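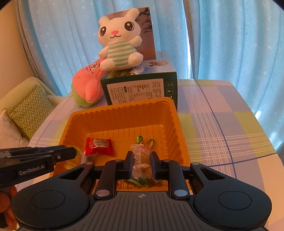

Hand-held gripper table at an open house: timing, layout and what to tell visitors

Posted by Peltasard Visitor Programs
Filed under: Events and Demonstrations > Robotics

Our office is responsible for the December open house at the Gillies building in Jadville. One of the stations will present the collection of manipulation data with hand-held grippers. A member of staff will seat the visitor at a table, and the visitor will use the grippers to pick up small wrapped snacks from a plastic tray and set them down again. No robot arm will be present at this station. The arm demonstration is in a separate room and has its own schedule.

We have 226 registered visitors, and the doors are open from 1 p.m. to 5 p.m. The station has one table and two grippers. We would be grateful for guidance on the following matters.

First, how much time should be allotted to each visitor? Our draft schedule gives five minutes, which plainly does not accommodate everyone who has registered.

Second, should visitors begin with one gripper or with both? Our technical staff prefer both, as this is how they work themselves. The visitor office is concerned that first-time users will find it discouraging.

Third, the staff propose to leave soft toys and cartons on the table behind the tray, as they do in ordinary sessions. The visitor office had assumed that a demonstration table should be cleared of everything except the tray. Is there an accepted practice?

We would also welcome suggestions on what the station staff should say. The present script runs to two pages.

Reply from Angus Geddes
Marked as accepted by the poster

I have supervised stations of this type at three open houses, the most recent at Cilar. I will take your points in order, with some remarks on the script at the end.

Time per visitor. Five minutes at a single table over four hours gives you 48 places, and fewer once changeovers are counted. Please do not shorten the turn to make the numbers fit. A visitor requires most of the first minute to learn how far the fingertips close and where they will meet, and a turn that ends there is of little value. We adopted a mixed arrangement. Eighteen places were offered by advance sign-up, each of them a full turn, and the remainder of the afternoon was given to group showings in which a staff member worked and the visitors stood on the far side of the table. Each showing admitted up to 30 people. Most of your registered visitors will be content to watch, provided that the sign at the door states clearly which of the two they are waiting for.

One gripper or two. Begin with one. Ask the visitor to lift a single packet over the near side of the tray, hold it there and put it back. When this has been done twice, offer the second gripper. Some visitors will decline, and the staff should accept this without comment. 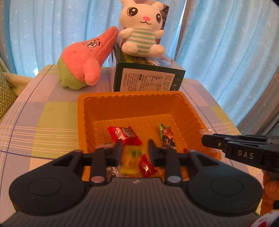 Choice of packets matters more than the staff may expect. A pillow-shaped wrapper with crimped ends can be taken by the end or across the middle, and a beginner will usually manage one or the other. Candies with twisted ends are suitable for a second attempt. Clear wrappers are the ones most often misjudged, as the eye goes to the contents and the edge of the film is overlooked. I recommend a mixture, with spare packets kept under the table for replacement. Packets that have split should be removed at once.

The table. I know of no accepted practice, but I would leave it as the staff have it. Visitors came to see how the work is done, and in many sessions the work is done on a household table with a patterned cloth and household things on it. A rabbit on a carton at the back does not interfere with a tray at the front. Do ensure that nothing can roll toward the tray, and ask that the items not be moved between turns. Children will reach for the toys. We found it sufficient for the staff member to greet the children first and to say that the toys stay where they are.

The script. Two pages is excessive. Ours was a card with these lines:

Welcome. Please sit with your feet flat on the floor.
Hold the gripper as I am holding mine.
Close slowly, and stop when the packet is held.
Lift, wait, and put it back in the tray.
Would you like to try the other hand?

Anything further can be given in reply to what the visitor asks. The usual inquiry concerned whether the snacks could be eaten. Our rule was that those in the tray were not for eating and that a separate bowl was provided at the exit, with the ingredients listed beside it.

Reply from Gregor Semple

I concur with Mr. Geddes on the length of turns, though I would put both grippers in use from the start for adults. We did so last December and had no complaints. Check the height of the chair.

Comment from Peltasard Visitor Programs

Our thanks to both respondents. We have adopted the sign-up arrangement and the shorter card. Visitors will begin with one gripper, and the toys will remain on the table. Mr. Semple, would you kindly state what chair height you used? Our chairs are fixed and we may need to request others from the building.

Reply from Gregor Semple

I do not have the figure. The elbows should be a little above the tabletop.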